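Trimming and labeling grasp segments in Hollano

Before you start, you need a session that has already passed time sync. If the two gripper streams drift by more than one frame, go back and rerun the sync step. Labels placed on a drifting session can't be repaired later.

Open the session and set the playback rate to 60. Load both gripper tracks, left and right, even if only one side does the picking. The segmenter reads finger width from each track and proposes a cut wherever the width stops changing for 5 frames or more.

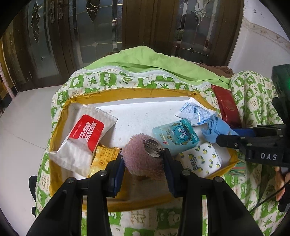
Soft objects need a different threshold. A plush item keeps compressing after first contact, so the width curve has no clean corner and the default setting puts the cut too late. Open the segment panel, switch the contact rule from "plateau" to "slope", and run the proposal again. Then step through by hand:

1. Move the start marker to the first frame where both fingers touch the object.
2. Move the end marker to the last frame before the fingers open.
3. Set the object class. Use "deformable" for plush and cloth.
4. Mark the idle gripper as "hold" - leaving it blank drops the whole segment at export.

In session 1518 the slope rule proposed 79 segments. Jamie Pearce merged the duplicates using the Join command, which keeps the earlier start marker.

Export writes one file per segment plus an index. If the index is missing, check that the output folder is writable and export again.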